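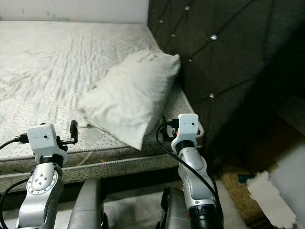 Hi everyone,

Kalkidan Lencho wrote:
> Does anyone still have the routine for washing mattress protectors? Mine came
> out of the dryer crackly, and I have guests coming in July.

Kalkidan, so good to hear from you! I've washed more of these than I care to admit, first at the Tustine guesthouse and now at home, so pull up a chair. My routine goes like this:

1. Shake it out on the porch and brush off any lint. Check the corners too — mine collect the most amazing fluff. 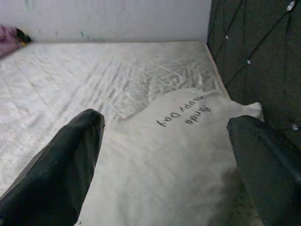 2. Wash it alone in cool water with half your usual soap. Skip the fabric softener, please, however nice it smells.

3. Dry on low for 38 minutes, then hang it over a door until the seams feel dry. High heat is what made my old Menik one crackle, and I'm afraid it never did recover.
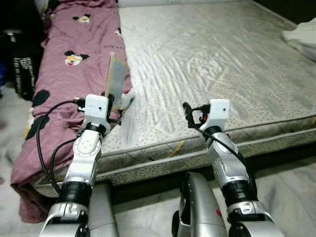 PILLOWS AND BLANKETS

Pillows go in two at a time so the drum stays balanced, with an extra rinse. I give blankets a good airing on the line between washes, and my grandmother would approve, bless her.

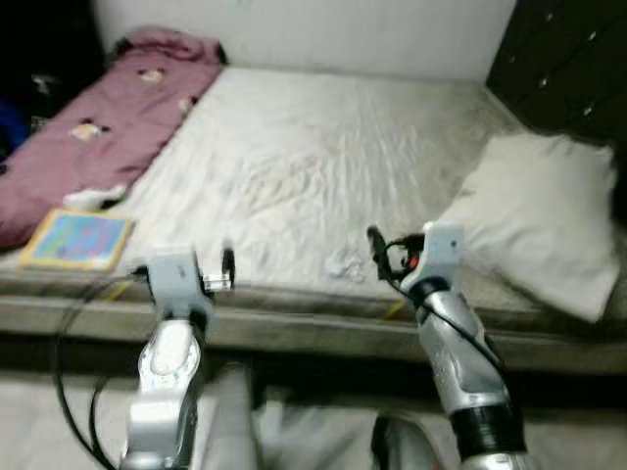 How often should a protector be washed?

Every 6 weeks suits our house, and sooner if somebody has been sick or the dog has been up there (ours is a devoted napper).

Write and tell me how yours comes out!

Warmly,
Tiago Correia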